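4.2 Turning faucets in simulation

I'll start with the faucets, as they gave us the most grief and (I think) the most interesting results. The task sounds dull enough: find the handle, get the fingers against it and push it round until the joint has moved far enough to count as open. Our training set, which we call Garside, holds 237 faucet models, each with at least one handle that turns. They come in all sorts of shapes, from chunky modern mixers to fussy old-fashioned things with curly levers, and we picked one of the fussy ones to show you.

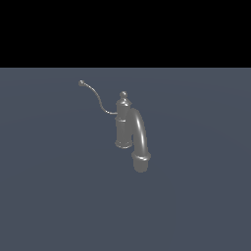
Figure 3a. A faucet with a thin, curved lever ending in a ball tip, rendered without the arm.

What I like about this model is how little there is to push on. The spout and the body are thick and easy to pick out in a depth map, but the lever is so slender that it nearly vanishes once we sample points from the surface. Our first policy, trained with plain uniform sampling, went for the spout again and again, and you can push on a spout all day without getting any reward for it. Dennis Horrocks suggested we sample more densely on any part attached to a moving joint, and that's what the Altum sampler does. It costs us a bit of memory and nothing else that we could measure.

We also had a long argument over the reward. The version we kept has 2 terms: the distance from the fingertips to the nearest point on the handle, and the change in joint angle since the last step. I wanted a third term to punish contact with the body, but when we tried it the arm became terribly timid and hung back from everything! So out it went. Bumping the column is allowed, and the policy learns to avoid it fairly well by itself, as a bump usually wastes steps. 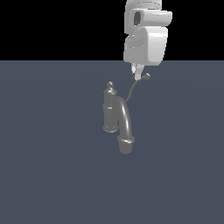 Figure 3b. The arm over the faucet, with the gripper fingers close to the upper end of the lever.

Reaching a pose like this one matters more than I'd expected. A long lever turns most easily when it's pushed far from its axis, so being near the ball end gives the arm much more leverage than being near the collar. We never told the policy that. Over the 507 test episodes we ran in February, the ones in which first contact came on the outer part of the lever were also the ones that tended to finish soonest, and we saw the same pattern with all 3 random seeds.

The failures are worth a word too. Most of them were slips: the fingers meet the lever at a shallow angle, slide along it and pass over the end, and the policy then has to come back for another go with too few steps left. Workenetti, our baseline, has the same trouble with thin levers but copes rather better with short, stubby handles, and I don't have a good explanation for that yet. We come back to it in Section 5, where both methods are tried on handles that were held out of training.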